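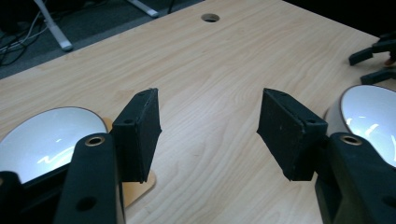 How to compare two sets of finger pads on a hand-held gripper

Last updated March 28, 2023

These are the steps we use on the Flarkance bench when a new set of pads comes in and we want to know if it is worth fitting to every gripper. You need one hand-held gripper, two sets of pads, a driver that fits your pad screws, a notebook and an hour or so. The same method works for pads on a robot arm, but do the hand-held one first. It is quicker to stop and change something.

We were comparing the Granberg pads, which we have used for over 172 sessions, with the newer Plallik ones. The Plallik pads are softer and a little wider.

1. Look at the arms before the pads

Take off the old pads and check the threaded inserts. A brass insert pressed into printed plastic can work loose and turn with the screw. If it turns, glue it back and leave it overnight. A loose insert will make any pad look bad.

Wipe the arms down while the pads are off. Dust gets packed in behind the bracket.

2. Fit the first set

Put in all the screws by hand, then tighten them a bit at a time, going back and forth between the two. If you do one up fully before starting the other, the pad sits twisted.

Squeeze the gripper shut slowly and look at the pads from the side. They should meet along the whole face. Ours met at the tips first, so we backed the screws off, pushed the pads flat against the brackets and tightened them again.

3. Record the open position

Clear the patch of table you are working over and hold the gripper just above it, fully open. Save a few seconds from the gripper camera. Do this again every time you change pads. You want both pads in view at full opening, with clear table between them, and you want them to come back to the same place after each squeeze. 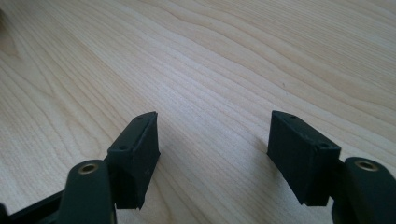

If one pad comes back further in than the other, check the linkage before you go on. Grain in a wooden table can be useful for this, as you can line a pad up with a dark streak and see whether it returns there. Keep the gripper still when you do it — resting your wrist on the table edge helps.

Pale pads on a pale table are hard to pick out in the recordings. Black ones are easier, but check the exposure if there is a window nearby.

4. Run the picks

Choose 3 objects: one hard and smooth, one soft, one thin and flat. Pick each one up, hold it, turn your wrist over and back, and put it down. Write down slips as they happen. Don't try to be careful. Use the grip you would use on a normal day.

The flat object is where pads differ most. With the Granberg set we had to slide it to the edge of the table. The Plallik set picked it up from the middle most of the time, although it needed a firmer squeeze.

5. Swap and repeat

Change the pads, go back to step 2 and run the same objects in the same order. If a second person is helping, have them do both sets too.

6. Name the files

We put the pad set and the session number at the start of the name, so plallik-1306 and so on. The Gudeta controller adds its own time stamp after that. Check that its clock is right before the first run, as fixing the names later is slow work.

Results go in the bench log along with the worn pads, bagged and labelled. We are keeping the Plallik pads on for now and will look at the edges again after another month of use.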